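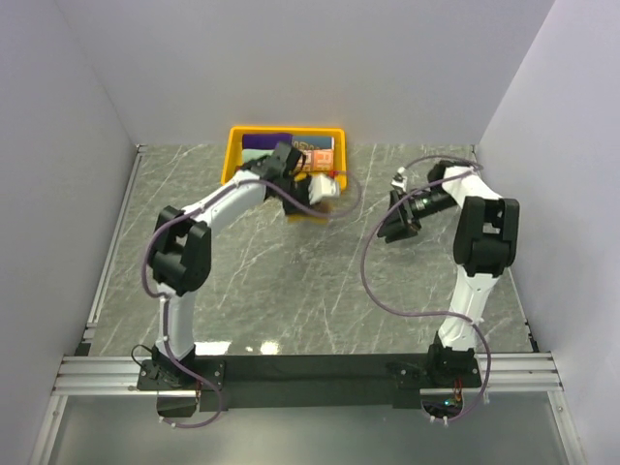
Session 6: Two arms, one bench

Notes for the Dundudside shed build. Bring last session's sheet, the bolt pattern is on it and I'm not reprinting.

Where we're up to: both arms on the base plate, plate on the aluminium rail, walls up. Tray at the back. Task is still towel rolling, bench to tray. If your group is behind on wiring do that first, skip to Cables.

Mounting

Plate bolts before arm bolts. Nip up, square the arm to the rail, then tighten. Recheck after 20 minutes of running, they creep.
Spread the bases as far as the plate lets you. Arms too close will knock elbows on any folded pose and you lose a good arvo finding out which joint is off.
Side walls: check reach with power off. Push the elbow out by hand, all the way. If it touches, soft limit goes in the Rilach config, not in your script. Scripts get swapped.

Cables

Purple ones are the arm looms. Leave a proper loop at the wrist. Too tight and the wrist drags when it rolls over, too loose and it sweeps the bench and takes the towel with it.
Run the arm through its full range, watching only the cable. Then again watching only the other arm's cable.
Strain relief at the base mount, please. Two groups skipped this.

Wrist view

Wrist camera should see both fingertips and a decent bit of bench past them. If you can't see the tips you can't tell short from long. Lock focus on the tips' working distance, turn auto exposure off.

Bench top is glossy marble pattern. Looks nice, terrible for this. Ceiling lights come back as white patches and a simple brightness threshold will call them towel. Threshold on colour instead, or tilt the lamps. We'll try both. 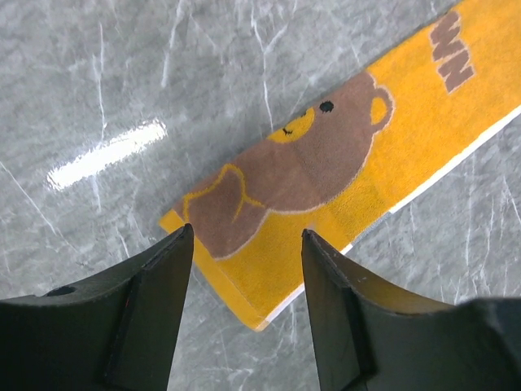
Fig. 2. Fingertips just short of the cut end. Glare at left.

Approach

Come in low along the bench, fingers open, stop short of the edge. Look. Correct sideways. Then go in. Don't correct sideways while moving forward, you'll bulldoze the pile and end up with a ruck that wasn't there before.

Terry is forgiving to grip and awful to measure. The edge is fluffy so edge detection gives you a fat line, take the outer side of it. Printed towels are worse again, the finder loves a printed outline more than the real edge. Mask by the bench colour first, then whatever is left is towel.

Speed: Griltis logger drops frames if you set the interval under 600 ms with both wrist streams on. Keep it above. Slow the arm to suit the logger, dont do it the other way round.
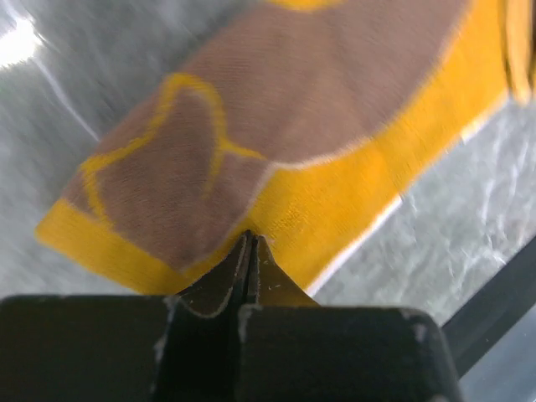 Fig. 3. Motion blur in the wrist view, fingertips nearly on the fabric.

Blur like Fig. 3 is usable for finding colour, not for finding an edge. Add a pause before the edge step. Put the pause in the shared settings so it's in one place. If the picture is still soft after the pause then something is loose, go back to Mounting.

Two-arm moves

One arm holds, one arm works. Decide which before you write anything. Holding arm goes on low grip and stays there till the other has let go.
Handover order: second closes, check, first opens. Every time.
Both arms need the same zero. Touch each gripper to the same taped cross and write down what each one reports. Different by more than 2 mm, redo the calibation.
Tray last. Plan the drop from the back row forward, otherwise the wrist has to go over towels already placed.

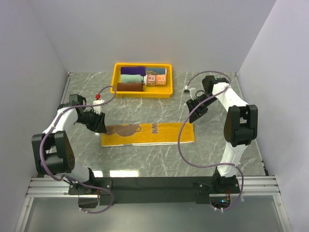
One of the evening group reckons the second arm is a waste for this job, and that a clamp on the bench would hold the end just as well for a lot less wiring. Fair point for rolling. A clamp won't help when the towel lands crooked and needs pulling straight though, and straightening is the bit we're marked on. Happy for a group to build the clamp version and run it against ours. Same towels, same tray, log everything.

For next time

- Cable check done and initialled on the sheet
- Zero readings for both arms, in mm
- One Griltis log of a full approach, good or bad
- Read the Hauksdóttir gripper sheet, force section only

Spare fingertips are in the drawer under the drill press. Put the lid back on.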